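Twin-Bell Alarm Clock: Battery and Back Panel FAQ
Ondura Home Help / Clocks / Battery models
Maintained by Duygu Çetinkaya. Last revised 28/01/2024

Scope
These answers cover small analog alarm clocks with a bell on top and a round plastic back. Wall clocks and wind-up movements have their own pages.

Which battery does the clock take?
One AA cell, 1.5 V, in the compartment on the back panel. Use alkaline. Rechargeable cells supply a lower voltage, and on older movements the alarm may sound weak well before the hands stop. Match the plus mark on the cell to the plus mark in the compartment.
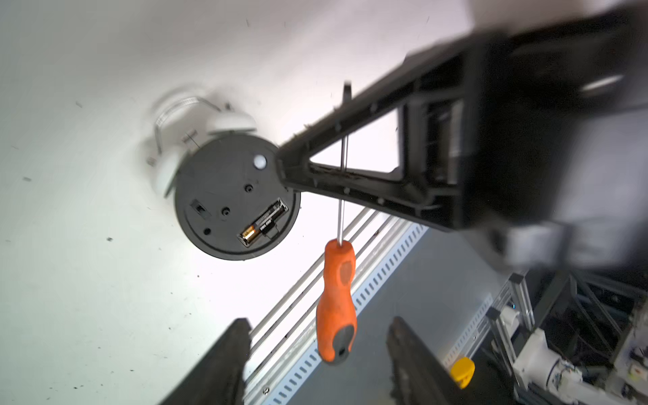 Back panel with the battery compartment open and an AA cell in place.

What are the controls on the back for?
Layouts differ by maker. Most clocks have one control for the time, one for the alarm, and a switch for turning the alarm off. If they are not labeled, move each one a little and watch the dial. Turn the alarm hand only in the direction of the arrow, where there is one. Forcing it backward can strip the gear on the Mamgate movement and on most others of that type.

What do I need on the table?
A screwdriver that fits the screw heads, a light-colored work surface, and something to hold small screws. A cup or jar lid will do. Push pens, staplers and other desk items to the back so that the clock can be turned over freely.

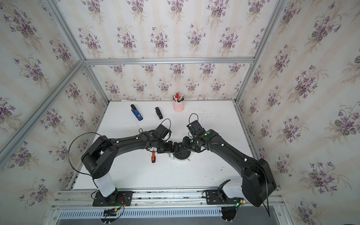

Does the back have to come off to change the battery?
No. The compartment is reached from outside on every model in this section. Some have a door held by a single small screw; others have a snap-on door or none at all. Remove the full back only for a loose bell, a detached hand or corrosion that has spread past the contacts.

Which screwdriver size is correct?
Usually a Phillips #0 for the battery door and a #1 for the case. The tip should fill the cross without rocking. If it lifts out under light pressure, go up or down one size before trying again. Power drivers are not recommended, as the plastic posts crack easily.

How should the clock be supported?
Put a folded cloth under it if the lens is acrylic. Keep the weight off the bell and the handle, which bend at the mounting points. A white table makes dropped screws easier to find. Wipe it first, as grit will mark the lens.

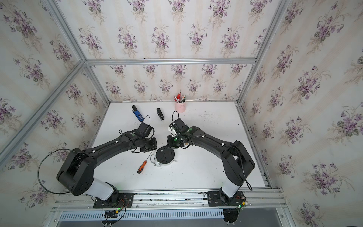 Photo: Ondura Home Help / Sutenberg workroom

The contacts are green or white. Can they be cleaned?
Yes, if the metal is still firm. Remove the cell, wipe the contacts with a cotton swab and a little white vinegar, then wipe again with a swab dampened with water. Leave the compartment open for 2 hours before fitting a new cell. Pitted springs need replacing; order part 284.

The clock runs but loses time. What should I check?
Fit a new cell first. If it still loses more than 5 minutes a week, the movement is worn or has dirt in it. Lint and thread are common causes once a case has been opened. Clear the work surface before closing the back.

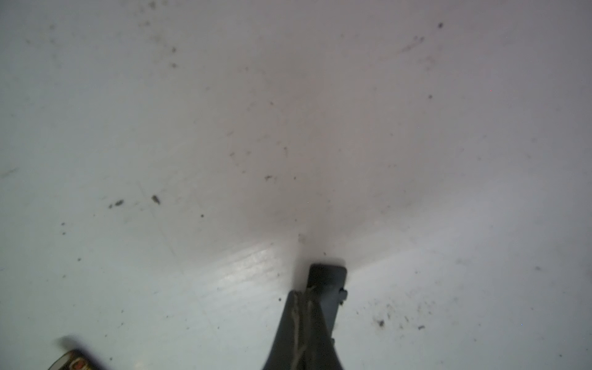
Specks and crumbs on a work surface. Wipe down before reassembly.

How often should the battery be changed?
Once a year, whether or not the clock has slowed. Our Gündoğdu service desk changes its own display clocks every September. Take the cell out of any clock going into storage.

Where do used cells go?
Follow local rules for household batteries. Tape the ends of lithium cells before dropping them off.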